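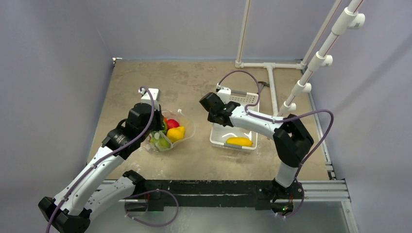

Can I keep grapes, an apple and a bell pepper in the same bowl?

Posted by Karine Boychuk, May 14, 2021

Hi all! I'm trying to get my produce out of the bags and into something I can see, because whatever goes in the bottom drawer of my fridge gets forgotten (I found a lime in there in December that I could have played golf with). So now I have one clear plastic bowl with a red apple, a yellow pepper and a bunch of green grapes all in together. It looks cheerful and I do eat more of it. My sister says I'm ruining the grapes. Is she right? And does the bowl matter? Mine is the thin, crinkly kind and it has gotten a bit out of shape. I also have a white plastic bin I could use if splitting things up makes sense. I live alone and shop once every 6 days, if that helps.

Alistair Purves

Your sister is mostly right, sorry! Apples give off ethylene gas as they ripen, and it speeds things up for whatever is sitting next to them. One apple in an open bowl isn't a disaster, but a pepper will go soft and wrinkly sooner than it needs to, and grapes don't want to be out on the counter for days anyway. They shrivel and the stems go brown.

What I do: grapes in the fridge, unwashed, in the bag with the holes that they came in. I pull off a small bunch, rinse it and put that out for the day. Pepper in the crisper drawer, dry. Apple wherever you like, though it stays crunchy a lot longer if it's cold. If you want the bowl on the counter for looks, fill it in the morning and put the leftovers back at night. I know, it's one more chore, but it takes 20 seconds.

As for the bowl, I wouldn't worry about the shape if it's clean and not cracked. Thin ones do tip over when all the heavy stuff is on one side, so put the apple in the middle. Your bin would be good inside the fridge, at eye level, as the "eat this first" bin. I started doing that after I moved to the apartment on Barel Street, where the fridge drawers don't open all the way, and I throw out way less now.

hulik592

I keep everything together and it's fine. Just eat it faster

Karine Boychuk

Thank you both! Alistair, I like the bin idea a lot, I'm going to try it on the middle shelf. Do you line yours with a paper towel or anything?

Alistair Purves

Yes, one folded paper towel on the bottom, and I change it when it feels damp. Skip the fancy liners.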